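Before wiping any table, I take everything off it. For many years I did not do this. I moved the cup a little to the left, wiped, moved it back, and the ring under the cup stayed there until the next week. Now I use one chair as a parking place, and the table is clean in 3 minutes.

A checked cloth is my favorite for this work. The squares help me with folding, because I can follow the lines and the corners meet without measuring. Fold it in half, then in half again, and you have several clean sides to use before you must rinse it.
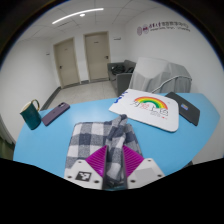 **Ngozi Oyewole**
*Home care editor, Hovlow Household Pages*

A light blue table like this one is friendly to the eye, but on a light color every drop of tea is easy to see. Mugs and phones should go first. A mug with a gold rim I always wash by hand, with a soft sponge, and I never put it in the microwave. The phone I carry to another room, or I will stop to read messages and the cloth will dry in my hand.

Papers, folders and a tablet or laptop case go in one pile, the biggest at the bottom. Please check that the bottom of the case is dry before you put it back.

**How I wipe**

- Shake the cloth outside, not over the floor you have just swept.
- Wet only one half of it. The dry half is for finishing.
- Start at the far edge and pull toward yourself. On a table with a curved edge, follow the curve last, in one long movement.
- Turn to a clean side when the first one looks gray – on a gray and white cloth you must look a little closer.

For sticky places, lay the damp cloth on the spot and wait 45 seconds. My neighbor Babatunde Idahosa scratches them with a spoon, and his table shows it.

**Washing the cloth**

I wash mine separately from towels, without softener, which makes the cotton ones drink less water. Hang by one corner if you have little space. In August they dry on my balcony before lunch. In winter I put them over the back of a chair, but a chair with a fabric cover should have the cover taken off first, or both will smell.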